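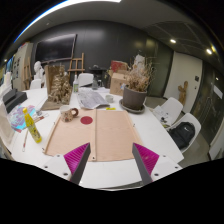 In Drendthorpe the post office closes at noon in January, and people have again begun to write letters. I moved to the town nine years ago and I did not expect this. The stationer Ruotsalainen sells now more airmail paper than wrapping paper, and keeps 12 kinds of envelope behind the counter.

Most of the letters go no further than Flostuvcombe, seven miles down the valley. One could telephone, of course. But a letter can wait on the kitchen table for almost a week — it does not ring, and it asks for no quick answer.

My own first one took me 20 minutes and had two spelling mistakes. I posted it anyway. The reply came with a recipe for plum cake.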